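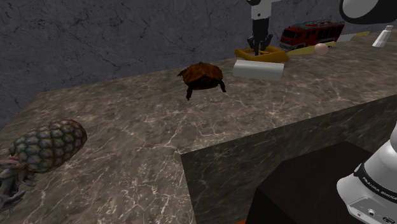
De: Xóchitl Zamudio
Para: lista de la liga
Asunto: Re: ¿Se queda el colocador o no?

Hola a todos:

Perdonad que conteste tan tarde, pero llevo desde el jueves con turnos imposibles y solo ahora he podido leer el hilo entero (¡qué largo os ha quedado!). Copio lo de Mac Giolla porque quiero responder por partes:

> Me llega por dos sitios distintos que Grevex ya le ha hecho una oferta
> a nuestro colocador, con piso incluido y sin tener que entrenar por las
> mañanas. Si se va, yo no buscaría fuera. Subiría al chaval del juvenil
> y el dinero lo metería en un opuesto de verdad, que el año pasado
> perdimos media liga por no tener a quién darle el balón en los finales
> de set. Y otra cosa: ¿alguien sabe qué pasa con el pabellón? En
> Dinddale dicen que no nos renuevan la tarde de los entrenamientos.
>
> Mac Giolla

A ver, Mac. Lo de la oferta me lo creo, porque Grevex lleva desde el verano preguntando por medio equipo, pero el piso me suena a adorno. A la central que ficharon la temporada pasada también le prometieron piso y acabó compartiendo habitación en casa de una prima. Yo hablé con él después del partido contra Griltia y lo vi contento, con ganas de seguir, aunque también os digo que ese día habíamos ganado en el quinto set y hasta yo habría firmado por diez años más.

Con lo del chaval no estoy de acuerdo. Me encanta, tiene unas manos preciosas y saca como un animal, pero todavía coloca mirando al que va a rematar y el bloqueo se lo lee enseguida. En juvenil da igual, en nuestra categoría te comen. Yo lo subiría de segundo, que entrene todo el año con los mayores y entre a sacar en los momentos tranquilos, y ya veremos la temporada que viene. Echarle el equipo encima en noviembre, con los tres partidos fuera de casa seguidos, me parece una faena para él.

En lo del opuesto, en cambio, te doy toda la razón. ¿Os acordáis del cuarto set en Dinddale? Cinco balones seguidos a zona cuatro, y los cinco bloqueados. No había otra opción y ellos lo sabían desde el calentamiento. Eso no lo arregla ningún colocador del mundo.

Sobre el pabellón: fui a preguntar yo misma. La tarde nos la mantienen, pero nos mueven a la pista 2, la de las gradas retráctiles. A mí me fastidia por el techo, que es bajísimo y los balones altos de recepción se van a las vigas. Y además la cuota sube hasta 600 por trimestre, según cómo repartan la luz. Cuando me lo den por escrito lo mando a la lista.

Ah, y el autobús para el partido de Griltia. De momento el de siempre, el de 50 plazas, pero si no lo llenamos nos sale carísimo, así que apuntaos ya, por favor, aunque luego alguno se caiga. Quien quiera llevar a los críos que lo diga también, que el año pasado hubo que sentar a uno encima de las bolsas de balones y el conductor se puso hecho una furia (con razón). Salimos del aparcamiento de atrás, a las nueve y media.

Mac, ¿tú sigues teniendo la red de repuesto en el trastero? La nuestra tiene un agujero junto a la antena por el que cabe un balón, y me gustaría cambiarla antes del próximo entrenamiento. Si me dices a qué hora estás, me acerco con el coche.

Un abrazo,
Xóchitl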